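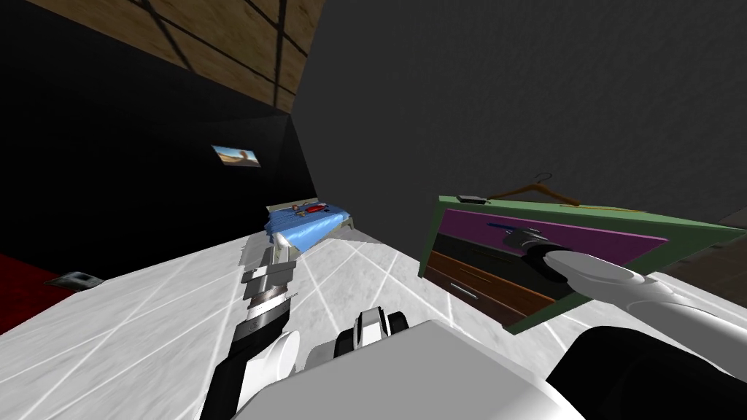

1/ Setting up the drawer task on Mak, our simulated two-arm robot. Notes for whoever takes over the Pilulitz room. All of it is rendered, so "repair" means editing files, but the order of work is much the same as on a real cell.

2/ Load the room before the robot. If the robot goes in first, the base takes its height from the default floor and the arms start with a small offset. We lost most of May to that one.

3/ Target is the purple top drawer, dark blue handle. Check the drawer name in the task file against the colour you see. The names do not follow the stacking order and I have stopped trying to make them.

4/ Right arm does the pulling. Left arm is parked for this task – leave its controller on, with the target held at the start pose. Switched off, it sags and drags the torso reading with it.

5/ Gripper. Zero the fingers fully open, then close on nothing and read the gap. It should come back as 0. If it reads 2 mm or more, the finger joint limits have been overwritten by the Brornden defaults. Restore them and restart.

6/ Wrist view next. Put the fingertip near the end of the handle and stop there. Do not close yet.

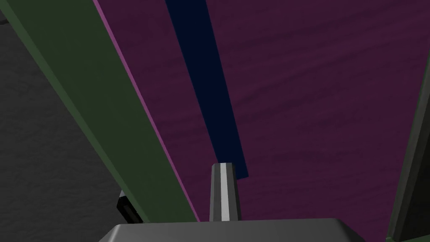

Wrist view, purple front, fingertip just short of the end of the handle.

7/ Judge the approach from this view only. The wide view hides small errors along the handle. Correct the wrist roll first, then the position. Doing it the other way round means doing the position twice.

8/ Contact settings: friction on the finger pads up one step from stock, handle left alone. Raise both and the drawer creeps after release.

9/ Seed 587 is the one I use for checking changes. Run it 8 times with nothing altered. The joint logs should match line for line. If they differ, look at the physics step before you look at the arm.

10/ Known fault, still open: the drawer slide sometimes sticks at 52 mm. Reloading the dresser clears it, reloading the arm does not. Logged under Hosomero – please add your seed if you see it.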